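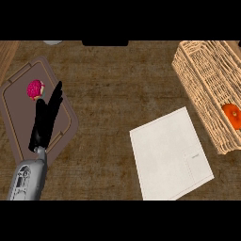 Kyrylo Ostapchuk asked that the finger length in the model not be changed again until the printed pair has been measured on the bench. The request was accepted. The model stays at its present values, and the calipers are to be brought over from the Furtado room before the next session.

**Brumora bench, notebook 2, June, evening session**
Present: K. Ostapchuk, A. Pilkington, J. Zapata, W. Marinho
Entry kept by W. Marinho

## Purpose of the session

The left arm is mechanically complete and bolted to the bench. The right arm is assembled as far as the elbow and is waiting for its wrist bearings. Until both arms can be powered, grasp work continues in simulation, with the table viewed from overhead. The session was given to two matters: the approach of the left gripper to the small pink fruit on the cutting board, and the play found in the wrist of the physical arm.

## Simulation

The build of the Ekatport package in use is 2,969. Anyone running an older build should update before comparing results with this page - the joint limits file changed format and the old reader skips it without a warning.

The approach was run 20 times from the same home position with the gripper open. Results were entered by hand in the table at the back of this book. The following points are recorded for colleagues who will take over the script:

- The approach angle is still set by one number in the settings file. It should be worked out from the direction of the wrist. A. Pilkington has a draft of this and will add it to the shared folder.
- The fingers reach the height of the fruit before the sideways correction is finished. Slowing the descent hides the fault and does not cure it. The two motions should be separated in the script.
- In 8 runs the left finger touched the fruit before the close command was sent. These were entered as failures, including those in which the fruit was lifted afterward. J. Zapata would prefer a separate column for them, and one will be ruled in.
- The cutting board is modeled with a groove and a raised rim. Contact with the rim was not being reported. This was a wrong contact group in the board's file and has been corrected.

The objects at the right of the table, namely the basket, the sheet of paper and the orange, are not part of the present task. The orange has more than one starting place in the layout files: inside the basket in one, on the paper in another. Anyone comparing still views should check which layout was loaded. The left arm never comes near it in this script, but the right arm will, and a mixed set of results would be of no use at that stage.

The overhead view remains a wide strip with black bands above and below, and the near end of the paper is lost under the lower one. A taller view was tried and slowed the run considerably on the workshop computer. It was agreed to keep the strip for daily work and to use the taller view only for final checks. The second arm does not appear in the view at its parked position, which is acceptable for now. 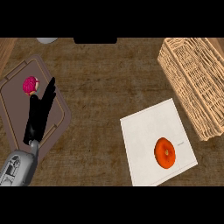 ## Wrist play on the physical arm

With the power off and the forearm clamped, the fingertips of the left arm could be moved from side to side by hand. The play is in the coupling between the wrist housing and the gripper mount. The two screws from the Kitmont parts bag were tight. The bore of the printed mount is oversize.

Work done:

1. Gripper removed, mount taken off, bore cleaned of a ridge left by the printer.
2. One turn of brass shim fitted. The play was reduced but could still be felt.
3. Shim removed again. A shimmed joint will not come apart and go back the same way, and this one is opened nearly every session.
4. New mount drawn with a split collar and a clamping screw. The file is in the shared folder under the mount's old name with the letter C added.
5. New mount started on the small printer at 30 percent infill. J. Zapata considers this too light for the collar - if it cracks, the next one is to be printed solid.

The old mount is in the tray marked "left wrist" and must be kept until the new one has been fitted. Please do not use it on the right arm.

## Wiring

The gripper cable rubs against the edge of the housing when the wrist turns fully inward. It has been taped for the moment. A. Pilkington proposes a longer loop behind the forearm; W. Marinho proposes limiting the turn in software until the proper cable guide is made. Both will be done. The limit has already been entered, so a wrist that stops early is behaving as intended.

## Carried forward

- Measure both printed fingers, root to tip, and write the values here next to the model's values.
- Fit the new mount and repeat the hand check with the forearm clamped.
- Separate descent and sideways correction in the approach script, then repeat the full set of runs from the same home position.
- Octavio Espinoza to confirm whether the wrist bearings for the right arm have been ordered. The order sheet on the door shows them crossed out and written in again.
- Return the torque driver to the Furtado room. It was signed out under this project and is wanted back by noon.

Bench power off and arm parked at 9:40 p.m. Printer left running, with K. Ostapchuk staying until the collar is finished.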